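Korum tableware pilot: progress to the end of November

The grant has paid for 167 place settings at the Nurnden lunch room, at a cost of $3,930. Selma Georgiou's plan says guests will stay longer if the table looks like a table at home. I'm not convinced, and the sign-in sheets so far don't settle it either way.
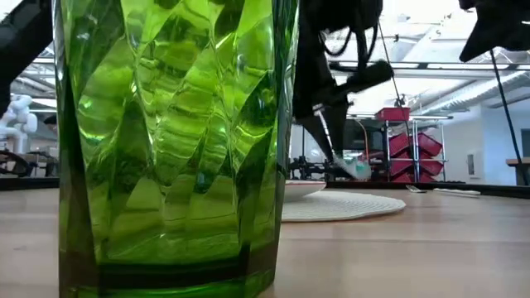
2 min read

The green glass tumblers are handsome, with their crossing facets, and guests like them. They are also the priciest item on the invoice from Venckus. The off-white placemats worry me more – a woven, ridged surface holds crumbs, and Birutė Sepp's cleaning hours were set before we ordered them. The red-brown rim on the white dishes is fine by me.

Leonora Calimlim has asked for another $2,000 to outfit the second room. I would hold that until we have sign-in figures from a full winter.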